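Boards > Home & Garden > Furniture Finishing > Light woods

Keeping a pale table pale – oil, wax or poly?

14 replies

**drildale_dan**
So I finally got the kitchen table sanded back to bare wood, and now I'm scared to put anything on it. I love how light it is! Last time I wiped on an oil-based poly and by September the whole thing had gone the color of a school gymnasium (my wife called it "the court"). What are people using that doesn't go orange? I have two kids and a lot of spaghetti happens here.

**Chiamaka Sani**
Water-based poly, matte, three thin coats. I did mine years ago and it still looks like bare wood. Sand lightly between coats and don't go back over a spot once it starts to set up. You'll want to. Don't.

**okeke_bench**
I'm going to disagree with Chiamaka a little. Water-based looks great until somebody drags a pot across it, and then you're stripping the whole top. Hardwax oil with a bit of white pigment in it – you can patch a scratch on a Friday night and be eating on it again Sunday. I like a light top over something really dark underneath, too, so if your legs are beat up, paint those nearly black and quit worrying about them.
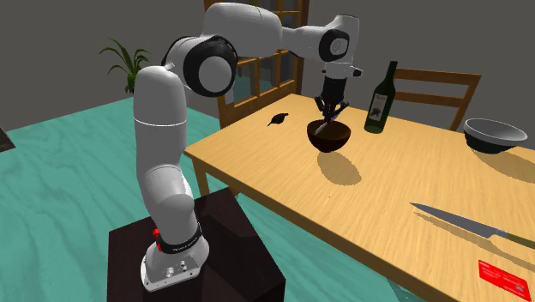 Anyway, the pigment matters more than the brand. Clear hardwax oil will darken the wood the same as if you'd wet it, and on a pale top you notice. Test it on the underside first.

**Chiamaka Sani**
I've dragged plenty of pots, thanks. No stripping yet.

**varnham_girl**
Wax! Just wax! Okay, you have to redo it a couple times a year, but it takes me 20 minutes and it smells amazing.

**okeke_bench**
Wax with two kids and spaghetti? Red sauce goes right through it.

**varnham_girl**
We use placemats like civilized people lol

**drildale_dan**
Placemats last one meal in this house. What grit did you all stop at? I went to 206 – sorry, 220, typing with a baby on my arm.

**Olumide Odukoya**
220 is fine for water-based. For the hardwax stuff I'd stop at 150 or it won't soak in evenly.

**drildale_dan**
Leaning toward the poly, then, seeing as I'm already at 220. Will try both on the underside this weekend and report back.

3 people like this · Share (2)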